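Setting a contact threshold for soft objects in Trelia

The Trelia manual says the default grip threshold "works for most household items". I don't buy it. It was tuned on hard things, and a soft bag gives way long before the current rises enough to count as contact.

Before you change anything, log a slow close with no lift. Set the closing speed to 6 and leave the wrist still.

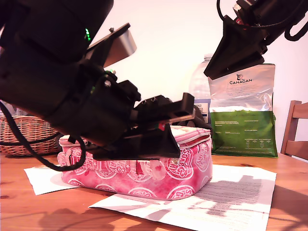 Gripper on top of the pink zip pouch. Start with contact from above.

Plot the motor current against finger position. You want the point where the slope changes, even if it's a small bump. On my logs the default of 860 sat well past it. I use 389 now, and I'd check that on your own arm before trusting it.

Next, turn off "confirm grasp by vision" while you tune. It will happily report a confident grasp from a blurred wrist view, and then you're debugging two things at once.

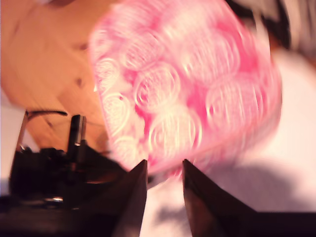

Words and pictures: Agustina Medina, Trollesley
Updated in February

If you do want vision back on, make it skip blurred images. Open the grasp config, set blur_gate to true and start min_sharpness at 29. Too high and the check never fires, so watch the log for long runs of "skipped".

Hammad Mohmand swears by the auto-tune button. I've run it over and over on the same bag and got a different threshold each time, so I'd leave it alone until the release notes say what it measures.

Save the profile under a new name. Updates overwrite the default one.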